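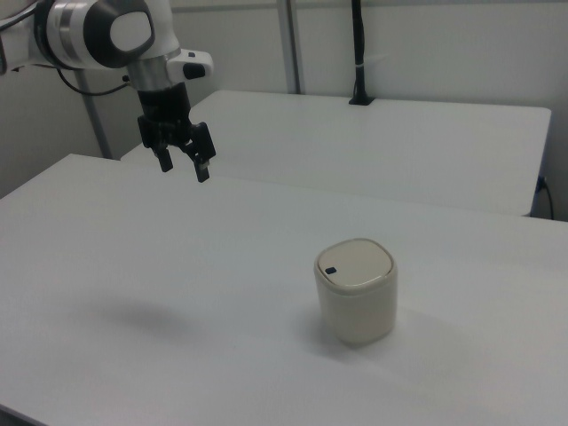 Countertop bins with a push button lid – anyone had one last?

Posted in: Small Kitchens, Storage and Other Losing Battles

crumbtray
I am looking for a small bin to live on the table. Tea bags, labels off fruit, the twist ties that breed when you turn the lights off. I want the little cream kind, round, with a domed lid and a button you press. The one I keep coming back to is the Stokico. I have a white table and two white walls, and I would like the garbage to blend in. My last one was a Malwood and the button went in one morning in September and never came out again. It now lives in the bathroom with its mouth permanently open, like my uncle after dinner.

Does the Stokico hold up? Is there something better? I'm not interested in hearing that I could use a bowl.

pantry_moth
You could use a bowl.

halfpint60
I've had the Stokico for two years and the button still works. The lid is the weak point on all of these. It's light, so if you press off center it thinks about it for a while before opening. You learn where to push. Mine sits by the kettle and gets emptied every night, or every night that I remember, which has led to some learning experiences with melon rind.

If you're going to put wet stuff in, line it. Produce bags are too long and hang over the rim, so the lid won't click. I cut them down.

leftoverlid
Going to disagree with the whole category. A lid on a tabletop bin is one more thing to wipe. You touch the button with the same fingers that were just holding the tea bag, so now the button is the dirtiest object in your home, and it's six inches from the toast. I took the lid off mine, put the lid in a drawer, and have been happy ever since. It's a cup. A short fat cup full of garbage. Guests have been warned.

crumbtray
Has a guest ever not been warned in time?

leftoverlid
My brother-in-law put his spoon in it once. He got it back.

grout_expectations
The lid matters if you have fruit flies. If you don't have fruit flies, wait for August.

I went with the Werkus, the heavier one. It doesn't slide around when you press the button, which the cheap ones do on a smooth table. You push down, the bin scoots backward, you chase it with a wet tea bag dripping up your sleeve. Two dots of that museum putty under the base fixes the scooting if you already own a light one.

halfpint60
The Stokico doesn't scoot if you press straight down. I feel like we're blaming the bin for some poor pressing.

grout_expectations
I have been pressing buttons for 50 years and was never told I had a technique problem.

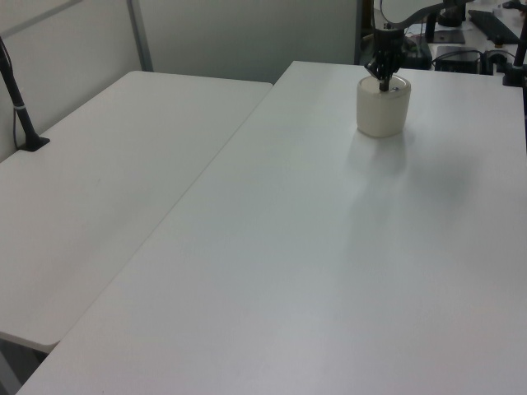
leftoverlid
And another thing in favor of going lidless: getting stuff back out. You drop the wrong thing in, you reach in and take it. With the flip lid you're holding it up with a knuckle while you fish around for an earring. The rim on a plain round one is smooth, your hand comes out the same way it went in, and you can see what you're grabbing. Pale insides help too. I had a dark one for a while and everything I fished out of it was a surprise.

pantry_moth
Pale insides also show every single speck. I wipe mine out, turn around, and there's a speck. It's a coffee ground, it's always a coffee ground, and I drink tea.

rinse_cycle
I bought a Rimkutė after reading a thread just like this one and I'm here to stop somebody else. Lovely shape. Looked great on the table. The lid hinge is on the inside, so crumbs pack in behind it, and you need a toothpick and a free evening. Mine is a pen pot now. Pens don't have crumbs, or mine don't.

crumbtray
OK so the tally is one Stokico, one Werkus, one no lid, one pen pot and a bowl. Very helpful, thank you all. What about washing? Does the lid come off the Stokico or do I have to baptize the entire thing?

halfpint60
Comes off with a twist. Don't soak the lid, water gets in under the button and you'll hear it slosh for a week. Warm soapy cloth, dry it upside down. The body you can scrub however you like. Baking soda takes the tea ring off.

leftoverlid
Or store the lid in a drawer and skip all of that.

grout_expectations
There are 500 posts in this forum and I think you've said that in 175 of them.

crumbtray
I ordered the Stokico. In cream. If the button sticks I'll be back, and I'll be asking which drawer.

pantry_moth
There was a perfectly good bowl.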